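Progress report to the fund manager
Guest lodging pilot, Flultitville
December 30, 2023

The grant paid for a trial in which spare rooms in Flultitville are let to short-stay visitors through the Skomeo booking site, with linen and laundry handled by Gumetti. You asked for a frank account of how far we have come since May. The short answer is that the rooms fill on festival weekends and sit idle most of the rest of the time, and I am less sure than I was in the spring that more advertising will change this.

Bookings

We took 862 room nights against a target of 2,753. The target was in the original bid and I did not write it. It assumed that people who now drive through to Cha would stop for the night if they could find a bed. I have seen no evidence for that. Guests who left comments mostly came for a wedding, a funeral or the festival, and would have come anyway. Some 200 of the nights were booked by hosts' own relatives, who got the opening discount. I have left them in the total, as the grant terms allow, but I would not lean on them.

Skomeo's monthly summary calls the results "encouraging." Their summary counts page views. A page view does not pay for breakfast.

Linen and laundry

Gumetti's service has been mixed. Sheets come back clean and on time when the order is large, late when it is small, and most of our orders are small. Pillowcases go missing. We were promised one set of sizes across all the rooms and are still getting doubles where we asked for queens, so hosts have been buying their own.

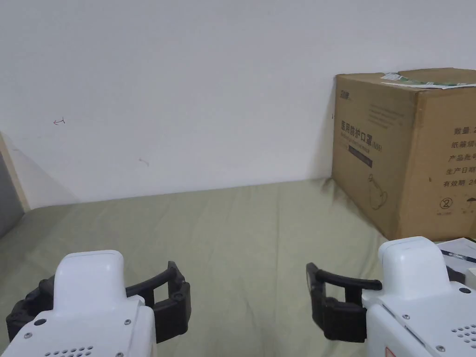 The pale green sheeting, against a white wall.

The contract has a clause on late delivery. We have used it 2 times and received a credit note each time, which can only be spent on more laundry.

Hosts

Most hosts who signed up are still with us. I would be careful about reading that as support. Leaving takes a form and a notice period, and staying costs nothing. The ones who get regular bookings are near the station. The ones up the hill have had very little, and the shuttle that was meant to help them has not started. The bus company says it is waiting for figures from us. We sent the figures in the summer.

Training was held as planned. Attendance was good for the session on pricing and poor for the one on fire safety, which will have to be run again before any new room is listed.

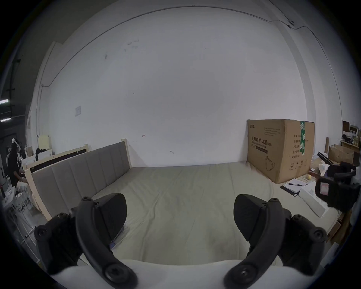 One host wrote back on the draft of this report that the hill rooms were never given a fair chance, that the map on the booking page still puts them on the wrong side of the river, and that no shuttle will fix that. I checked the map and the host is right. Skomeo has been told.

Money

Spending is under budget, mainly on the shuttle line. I do not count this as a saving. The advertising line is nearly used up, and Skomeo has asked for more. My view is that we should say no until they can show which bookings came from the last round.

Next period

- Correct the map and check every listing against it.
- Repeat the fire safety session.
- Get a start date for the shuttle in writing, or drop it and move the money.
- Ask Gumetti for a price on small orders, and get a second price from a laundry in Cha.
- Agree on a lower target with your office. I would like to settle this before the spring listings open.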